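修理相談窓口「ゴレロ」開設から二年 ジル・アメル室長に聞く
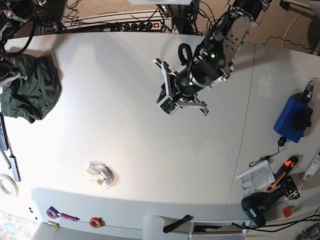
イルトステッド市の生活用品修理相談窓口「ゴレロ(Gorero)」が、この春で開設から二年を迎える。運営にあたるルメール財団のジル・アメル(Gilles Hamel)室長に、これまでの歩みと今後の方針について話を聞いた。開設の経緯について室長は、「市内では修理を引き受ける店が減り、まだ使える品を手放すほかないという声が多く寄せられていました」と振り返る。相談は傘や椅子、時計から小型の家電製品まで幅広い。なかでも多いのが電源まわりに関する問い合わせで、赤く光るスイッチの付いた黒い電源タップのような身近な品についても、買い替えの時期や置き場所を尋ねる利用者が少なくないという。「コードが絡み合ったまま机の向こうに押しやられているご家庭は珍しくありません。窓口では、まず一本ずつたどって行き先を確かめるようお勧めしています」

窓口の利用は無料で、部品代のみ実費を負担する。初年度の相談は100件であったが、二年目には200件に達した。一方で、修理に至らない例もある。室長は「直せないとお伝えすることも窓口の務めです。その場合は理由を書面でお渡しし、処分の方法までご案内しています」と述べ、説明の丁寧さを重視する姿勢を示した。

課題として挙げたのは、技能の継承である。現在の相談員の多くは製造業の出身者で、後任の育成が急がれる。財団は10月から、ヴァムゲート地区の旧郵便局舎において養成講座を開く予定であり、定員は50名とする。講座では工具の扱いのほか、利用者からの聞き取りや記録の取り方にも時間を割く。「故障の状況を正確に聞き取ることができれば、作業の見通しは大きく変わります。手先の器用さに自信のない方にも、ぜひ応募していただきたい」と室長は呼びかける。

講座の応募要領は、財団事務局および市役所一階の案内所で配布する。

(2023年3月3日 ルメール財団広報室)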